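Clear desks are overrated, and I'll die on that hill

My sister-in-law has a desk with nothing on it. She sent me a photo of it in April (very proud, and fair enough, she'd spent a whole long weekend on it) and all I could think was, where do you put your drink?

I've had a go at the empty desk myself. I bought the little drawer organiser, 40 dollars from the Satar catalogue, and every night I'd sweep the pens and the charger into it like a good girl. By 3 in the afternoon the next day it was all back out again, plus a mug. I kept that up for most of a winter before I admitted I was tidying the same six things over and over and getting no more work done!

So now I've gone the other way. If I reach for it every day, it lives on top. Water bottle, highlighter, one marker that still works, a sheet of paper for scribbling on, and the phone charger left plugged in where I can grab the end of it without crawling about on the carpet.

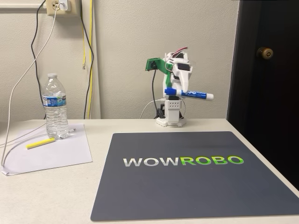
Cords are the bit people get snobby about. My neighbour Viktória Csizmadia hides hers in a box behind a fern, and every time she needs to unplug something the fern has to come out, then the box, then there's potting mix everywhere. A cord down the wall doesn't bother me. It's a cord, it's got a job to do.

What I am fussy about is the patch right in front of me. I like a good big mat there, something dark that doesn't show the biscuit crumbs, and I won't let paperwork creep onto it. Bills go on the left. Anything from the strata goes in the kitchen, where my husband can deal with it.

Anyway, the organiser is in the laundry now, full of pegs, and it's doing a lovely job.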